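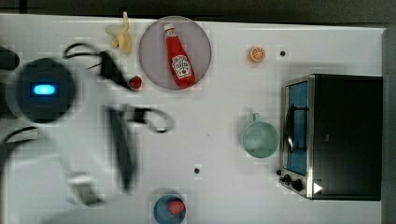

Bancada de treino, vista de cima: braço em movimento, prato, caneca, taça azul e forno elétrico.

# Perguntas frequentes – braços robóticos na copa e na linha de tabuleiros

Atualizado em 7 de agosto de 2019. Destina-se ao pessoal de copa, linha e armazém da Haltia. Dúvidas que não constem desta página devem ser enviadas a Rūta Šimkus (operações) ou deixadas no caderno de turno.

## Âmbito e postos de trabalho

### Que tarefas passam para os braços?

Nesta fase, três: recolha de loiça dos tabuleiros devolvidos, separação de restos e reposição de peças leves nos carros. A confeção, o empratamento de dietas e o contacto com os utentes do refeitório continuam a cargo das equipas atuais.

### Quantos braços serão instalados?

Quatro, todos na zona de devolução. A bancada de treino é um posto à parte e não entra na contagem de produção.

### Há redução de pessoal?

O plano aprovado em julho não prevê rescisões. Prevê a redistribuição de horas: a zona de devolução deixa de ter posto fixo no turno da noite e essas horas passam para a preparação e para a supervisão de célula. As alterações de horário são comunicadas por escrito e só produzem efeito depois de assinadas.

### O que faz um supervisor de célula?

Arranca e pára o equipamento, retira peças que o braço não conseguiu agarrar, regista as falhas e decide quando chamar a manutenção. Não programa. A programação é da responsabilidade da Mikon, através de Wael Nasr.

### A função de supervisor tem outra categoria salarial?

Tem um subsídio de função, pago por hora efetivamente prestada. A questão da categoria está em aberto. Chaltu Gidey representa o pessoal da copa nessa negociação e recebe contributos até ao fecho da próxima ronda.

## Formação

### Quanto tempo dura?

A formação tem 40 horas, todas dentro do horário de trabalho. Metade decorre na bancada de treino e metade na linha, com acompanhamento.

### Porque se treina com objetos de cozinha comuns?

O braço tem de lidar com formas que não se repetem. Um prato raso, uma caneca com asa e uma taça exigem aproximações diferentes, e um frasco de ketchup deitado sobre um prato obriga a decidir qual dos dois se retira primeiro. Alguns dos objetos são réplicas de brincar, mais fáceis de lavar e de substituir. Antes de passar à linha, cada configuração de software tem de completar 3000 ciclos de recolha na bancada.

### Posso recusar a formação?

Sim. Quem recusar mantém o posto enquanto este existir no horário e tem prioridade nas vagas de preparação. A recusa não fica registada na avaliação anual.

### É preciso saber informática?

Não. O painel tem quatro comandos e está em português. As mensagens de falha que ainda aparecem em inglês constam de uma folha traduzida, afixada junto ao painel.

## Segurança

### Posso pôr as mãos na bancada com o braço ligado?

Não. O procedimento é sempre o mesmo:

1. Premir a paragem no painel.
2. Confirmar que o braço está imóvel.
3. Retirar ou reposicionar a peça.
4. Sair da área marcada no chão.
5. Rearmar.

Retirar uma peça «só de passagem» com o braço em ciclo conta como incidente, mesmo sem contacto.

### O que acontece se o braço tocar em alguém?

O limite de força está configurado para parar o movimento ao primeiro contacto. O supervisor regista a hora e o número do ciclo, e a célula fica parada até Yetunde Anozie (segurança no trabalho) autorizar o arranque.

### Que carga máxima é permitida?

Na linha, 300 gramas por peça. Acima desse valor, a peça segue para recolha manual. Inclui-se aqui qualquer recipiente com líquido – mesmo que, vazio, esteja dentro do limite.

## Câmaras e registo de dados

### As câmaras gravam os trabalhadores?

Há uma câmara fixa por cima da bancada, orientada para o tampo, e uma câmara pequena no punho do braço. A segunda trabalha a curta distância: quando o braço se aproxima de uma superfície perfurada, a imagem mostra pouco mais do que filas de furos, reflexos e as pontas dos dedos da garra. Se alguém aparecer numa gravação, o ficheiro é eliminado antes de seguir para a Mikon.

### As gravações podem ser usadas para medir a minha produtividade?

Não. O acordo interno limita-as ao ajuste do equipamento e à análise de incidentes. O acesso está restrito a Wael Nasr e a Yetunde Anozie, e cada consulta fica registada.

### Porque é que o braço hesita diante de peças perfuradas?

Os furos repetem-se com o mesmo espaçamento e o sistema tem dificuldade em estimar a distância. A luz agrava o problema: na mesma superfície, uma parte dos furos pode surgir quase preta e outra branca e desfocada, com manchas de brilho pelo meio. O supervisor deve aguardar o fim da tentativa. À segunda falha, pára a célula, retira a peça à mão e regista o código P no caderno.
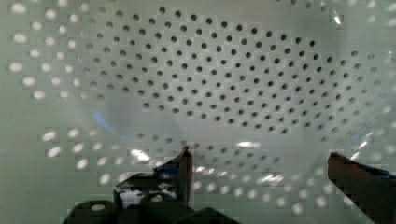
## Avarias e turnos

### A quem se comunica uma avaria?

De dia, a Trinh Thân, na manutenção. À noite, à linha de apoio da Weritz, cujo número está colado no armário elétrico. Não se deve desligar o quadro geral para reiniciar um braço: o forno e as câmaras de frio estão no mesmo circuito.

### O que se faz se os quatro braços pararem?

Volta-se à recolha manual com os carros antigos, que permanecem no corredor de serviço. O tempo suplementar é pago como trabalho extraordinário, desde que o supervisor o anote no próprio turno.

### Quem limpa as garras?

O supervisor de célula, no fim de cada turno, com pano húmido e detergente neutro. As garras não vão à máquina. Dedos com fissuras ou folga são trocados pela manutenção.

### Quando é revista esta página?

Sempre que mude um procedimento. As versões anteriores podem ser pedidas a Rūta Šimkus.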